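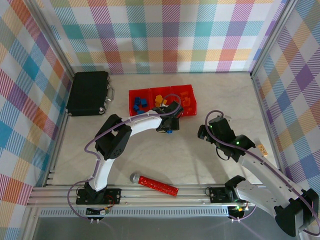

Unit 6: What does a two-arm bench cost?

Okay, so last time I promised we'd get away from kinematics for a session and talk about money. I know a few of you groaned. But every one of you who goes on to work in a lab or a small shop is going to be handed a budget sheet at some point, usually by someone who wants it back by lunch, and I'd like you to have done it once before that happens!

Your job this unit is to plan one sorting bench: two tabletop arms, a shared work surface, and small blocks that have to go into a divided tray by color. You have $2000 for everything except the arms. The arms are a separate line, and we'll get to them.

Start with the stuff under the arms

Everybody prices the arms first (I did too, my first year) and then finds out there's nothing left to bolt them to. So go the other way. You need a table that doesn't wobble, a length of aluminum extrusion to mount both bases on, corner posts, and side panels. On our bench both arms sit on one rail along the front edge. I like that a lot, since you only have one long part to square up and you can slide a base over if the reach is wrong. It does mean the rail has to be ordered at full length, and long pieces ship at a silly price. Ask for the shipping quote before you compare suppliers. Clavura looked cheapest to me for two years running until I added freight.

Panels are where you can save. Ours are a pastel plaid and I've grown fond of them, but plain ones are fine for this assignment. Just put a number in.

The arms

Get two quotes, one from Peeters and one from Trarnov, and ask each of them the same questions in the same order. What's in the box? Is the gripper included or extra? Power supply? Cable from base to gripper, and what does a spare one run? How long does a replacement joint take to get here? Last July we waited 18 days for a joint, and the arm was just a coat rack that whole time.

Eluned Jarman, who ran this course before me, used to add "and who picks up the phone?" to the list. Please add it too.

The middle of the sheet

This is the part that eats budgets. Controller boards, one for each arm, plus a spare. Wire, connectors, zip ties. Fingertips for the grippers. Trays and blocks, which cost next to nothing, and odd-shaped objects for when you get bored of blocks (we have a little hard case with a handle, and a red thing like a microphone with a rounded silver head that is a real pain to plan a grasp for, so naturally I recommend something similar). My own middle section came to $438 on the last build. I had guessed half that.

With the rail, posts, table and panels added in, the total was $1535, so I had some room left over and put it into spares. You don't have to match my figures. I'd be a bit suspicious if you did.

Things people forget

Floor space. Measure it with the arms stretched out, please, and leave room for a person to stand at the side.

Somebody's hours. Assembly took me up to three afternoons, and that time came from somewhere.

Year two. Cables wear where they bend. If your plan has a zero in the second column, I'll hand it back.

Software. If you're using Fement for the scheduling side, check whether the license is per bench or per arm. With two arms on one rail this matters a great deal, and I have been caught by it.

What to hand in

One page of numbers, one page of explaining. In the second page tell me which single item you'd cut if I took away a quarter of the money, and what the bench could no longer do afterward. Hemi Quinlan's sheet from last year is in the shared folder if you want to see a good one. He cut the second arm's spare gripper and argued for it so well that I changed our own order.

Bring your quotes to class, even half-finished ones. We'll put two or three up on the wall and pick at them together.

Related handouts
Unit 4: Reach, payload and reading a spec sheet
Unit 5: Grippers and fingertips
Unit 7: Writing to a supplier
Unit 8: Maintenance logs

4 comments | 11 shares

Course contact: see the syllabus | Back to top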